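Print this article | E-mail to a friend

Search: Enter keyword Go

THE SANDWICH QUESTION

Radka Dimitriou has strong feelings about lettuce. "It should never be warm," she says, and then eats a warm one in front of me.

We are discussing the microwaved sandwich, the lunch people own up to last, somewhere after crisps and a cold sausage. Radka ran an office canteen for 21 years and reckons she has seen every crime a microwave can commit against bread. Full power is the commonest. Two minutes of it and a soft white slice becomes something you could resole a boot with.

Her own method is dull, and it works. Use 800 watts turned down to half, a plain plate and short bursts. The filling goes in afterwards if it is green, though she admits that by November she can't be bothered and the whole lot goes in together.

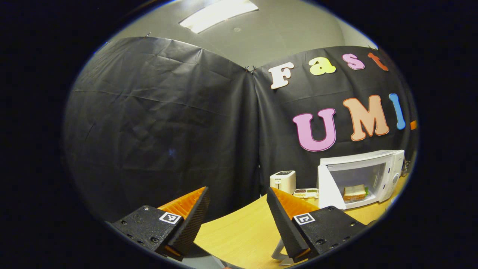
Then there is the matter of the door. Abílio Figueiredo, her former deputy, holds that a sandwich should sit for a minute with the door open so the steam can wander off. Radka thinks this is how you get a cold sandwich. They have been having this argument for three years, mostly by text message, and neither has yet suggested a toaster.

I tried both ways at home. The lettuce was terrible each time, and I finished the plate.

Page last updated: November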